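Contrôle avant prise en main – cellule double bras Hikar (offre Grikeo, formule location)
Décembre
Par Zoriana Sirko

Je reprends la grille habituelle de l'atelier, avec mes remarques à la suite de chaque point. Pirmin Brunner voulait juste des cases cochées, mais vu le nombre de questions que j'ai reçues sur cette offre, autant bavarder un peu !

1. Fixation des bras sur le rail
OK. Les platines ne bougent pas, j'ai tiré dessus franchement, bras hors tension. Grikeo livre la clé qui va avec (pensez à la ranger dans le tiroir, la première a déjà disparu).

2. Passage des câbles
À surveiller. J'aime bien la couleur, on les repère de loin, mais les boucles sont généreuses et je préférerais un collier de plus par bras. J'ai posé la question à Rehema Lyimo chez Grikeo, elle m'envoie un sachet.

3. Cartes électroniques en bout de platine
Réserve. Elles sont à nu. Un petit capot serait bienvenu, surtout avec des outils en métal qui traînent à côté. Le capot existe au catalogue, en option, à 44 euros pièce... dommage de ne pas l'avoir mis d'office.

4. Plan de travail dégagé avant lancement
OK, avec une consigne : uniquement les outils de l'exercice, et le bac posé à portée du bras droit. Pas de tasse, pas de téléphone, pas de mètre ruban (Deividas, je pense à toi).
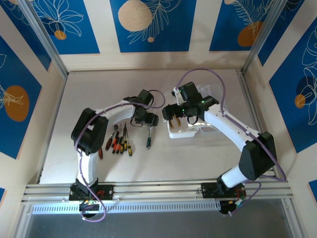

Point 4 – tournevis côté gauche, bac transparent sous la pince de droite.

5. Arrêt d'urgence
OK. Essayé 4 fois, deux fois bras immobiles et deux fois en mouvement. Les deux bras s'arrêtent ensemble. Le bouton est un peu dur, je trouve, mais ça reste une bonne surprise pour une cellule de ce prix.

6. Vitesse limitée en mode apprentissage
OK. Le réglage d'usine est à 400 mm/s et le logiciel Gradent demande un mot de passe pour aller plus haut. Je laisse comme ça, et le mot de passe reste chez Melahat Ersoy.

7. Pinces et prise d'objet
OK dans l'ensemble. Les manches de tournevis sont un bon test, c'est rond, ça roule, et d'un modèle à l'autre le diamètre change pas mal. Passez un chiffon sur les doigts avant chaque séance – la moindre trace de graisse et la prise devient capricieuse. Deividas Rimkutė demande des doigts de rechange dans le contrat, je suis d'accord avec lui.

8. Dépose dans le bac
À revoir avec le fournisseur. Il faut garder de la place entre les outils et ne pas laisser de petite pièce métallique au fond pendant l'exercice. Le bac n'est pas calé non plus, un tapis antidérapant ferait l'affaire. Je note aussi que les parois translucides compliquent la lecture quand on contrôle à l'œil depuis l'avant de la cellule.

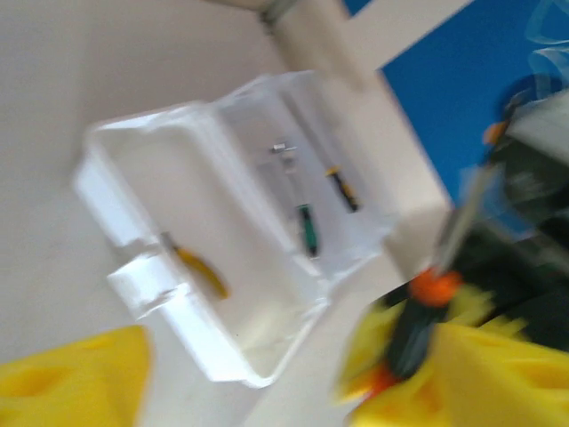 9. Documentation et assistance
Le manuel fait 82 pages, en français, plutôt agréable à lire (si, si). Il manque un schéma de câblage lisible, celui du manuel est minuscule. Pour l'assistance, j'ai appelé deux fois et on m'a répondu tout de suite, même à 17 h 30.

Avis provisoire
Favorable pour l'atelier Waweru, sous réserve des points 3 et 8. Je refais un passage dès que les colliers et le tapis sont arrivés, et d'ici là on reste en mode apprentissage, vitesse d'usine, une personne à côté du bouton. Si vous voyez autre chose, écrivez-le au crayon en marge de la grille papier, je reporterai.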